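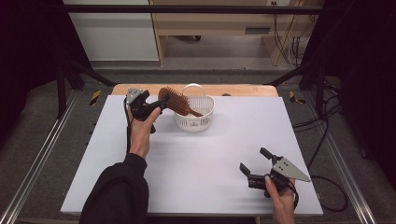 플라스마 없는 날의 돈더

컴포트까지는 기차를 두 번 갈아타야 한다. 두 번째 기차는 하루에 몇 대 없고 그나마 난방이 고장 나 있어서, 나는 4월 28일 아침에 목도리를 두른 채로 바닷가 역에 내렸다. 핵융합 연구소에 간다고 하면 다들 번쩍이는 보라색 빛을 보고 오냐고 묻는데, 미안하지만 이번에는 그런 게 없었다. 내가 보러 간 건 플라스마를 켜지 않은 장치였으니까! 진공 용기 안에 전자 몇 줄기만 쏘아 놓고 자기장 모양을 그려 보는 날이었다.

장치 이름은 돈더(Donder)다. 종류로 치면 스텔러레이터, 그러니까 비틀린 코일로 자기장을 꼬아서 플라스마를 가두는 쪽이다. 토카막은 플라스마 안에 큰 전류를 흘려서 자기장의 일부를 만드는데, 스텔러레이터는 그 일을 거의 다 바깥 코일에 맡긴다. 대신 코일 모양이 정말 괴상하다. 처음 봤을 때는 누가 도넛 위에 앉았다 일어난 줄 알았다(연구원 앞에서 그렇게 말했다가 잠깐 조용해졌다).

코일은 언드브리지의 공장에서 감았고, 전원 장치는 키암바오라는 회사가 만들었다. 도면대로 감고 도면대로 조립했으면 자기장도 도면대로 나오겠지 싶은데, 현장 사람들은 그 말을 별로 안 믿는 눈치였다. 코일 하나가 살짝 기울기만 해도 자기력선이 엉뚱한 데서 고리를 만든다. 이걸 자기섬이라고 부른다. 이름은 휴양지 같지만 가운데 쪽에 큼직한 게 생기면 열이 그 길로 빠져나가기 때문에 반가운 손님은 못 된다.

그래서 플라스마를 넣기 전에 지도를 그린다. 방법을 듣고 나는 좀 반했다. 용기 안에 가느다란 전자총을 넣고 자기력선을 따라 전자를 쏜다. 전자는 도넛을 돌고 또 돈다. 그 길목에 형광 물질을 바른 막대를 천천히 휘두르면, 전자가 막대에 부딪히는 자리마다 점이 반짝인다. 카메라 셔터를 길게 열어 두면 점이 모여 닫힌 곡선이 되고, 전자총 위치를 조금 옮기면 그 안쪽이나 바깥쪽에 또 하나가 생긴다. 나무 나이테를 하나씩 그려 넣는 것과 비슷하다.

말은 쉬운데 기다리는 시간이 길다. 용기 안에 기체가 많이 남아 있으면 전자가 몇 바퀴 못 돌고 흩어져 버리기 때문에 진공이 충분히 좋아져야 한다. 우리는 펌프 소리를 들으면서 식은 커피를 마셨다. 제어실 벽에는 촬영 번호를 적는 판이 있었고, 내가 들어갔을 때 번호는 2,117이었다. 실패한 것까지 다 세느냐고 물었더니 당연하다는 얼굴로 고개를 끄덕였다. 불을 끄는 걸 깜빡한 촬영도 번호를 받는다고 한다.

드디어 코일에 500암페어가 들어갔다. 나는 뭔가 웅장한 소리를 기대했는데, 실제로는 옆집 냉장고 같은 웅웅거림이 전부였다. 제어실 불이 꺼지고 모니터에 초록색 점이 하나, 둘, 그러다 한꺼번에 줄줄이 떠올랐다. 찌그러진 콩 모양이었다. 예쁘냐고? 나는 예뻤다. 옆자리 연구원은 예쁜 것보다 왼쪽 아래가 신경 쓰인다면서 화면에 코를 박고 있었지만.

전류를 700암페어로 올려서 같은 곡선을 다시 그렸다. 모든 코일의 전류를 같은 비율로 키웠으니 자기력선의 모양은 원래 그대로여야 한다. 그런데 모양이 달라지면 코일이 힘을 받아 휘었거나, 지구 자기장처럼 비율에 상관없이 끼어드는 성분의 몫이 달라졌다는 뜻이 된다. 두 그림을 겹쳐 보니 왼쪽 아래의 점들이 아주 조금 어긋나 있었다. 내 눈에는 같은 그림인데 제어실 사람들에게는 전혀 다른 그림이었나 보다. 갑자기 다들 말이 빨라졌고 나는 노트 필기를 포기했다.

나중에 밥을 먹으면서 다시 설명을 들었다. 의심 가는 건 두 가지였다. 하나는 코일 받침이 눌리는 것, 또 하나는 전원 케이블이 지나가는 길이다. 케이블에도 전류가 흐르니 당연히 자기장이 생기는데, 가는 선과 오는 선을 바짝 붙여 놓으면 대부분 서로 지워진다. 돈더는 증축한 건물에 들어앉은 탓에 기둥 하나를 피하느라 두 선이 잠깐 벌어지는 구간이 있다. 다만 케이블 쪽이 범인이라면 전류를 올려도 같은 비율로 커질 테니 두 그림의 차이까지는 설명이 안 된다. 그래서 점심이 끝날 무렵에는 받침 쪽으로 표가 기울었다. 케이블 파는 끝까지 버텼다.

오후에는 장치 바로 옆까지 들어가 봤다. 전류를 내리고 잠금을 확인한 다음이었는데도 시계와 카드 지갑은 밖에 두고 가야 했다. 가까이서 보면 돈더는 꽤 수수하다. 창마다 알루미늄 포일이 씌워져 있고, 손으로 쓴 꼬리표가 배관마다 달려 있고, 어느 플랜지에는 ‘조이지 말 것’이라고 두 번 적혀 있었다. 왜 두 번이냐고 묻고 싶었지만 그때 이미 기차 시간이 빠듯했다.

첫 플라스마는 5월로 잡혀 있다. 그 전에 받침에 변위 센서를 붙이고 전류를 단계별로 올리며 지도를 다시 그린다고 한다. 나는 그때도 와도 되느냐고 물어서 허락을 받았고, 이번에는 난방이 되는 기차를 알아보는 중이다.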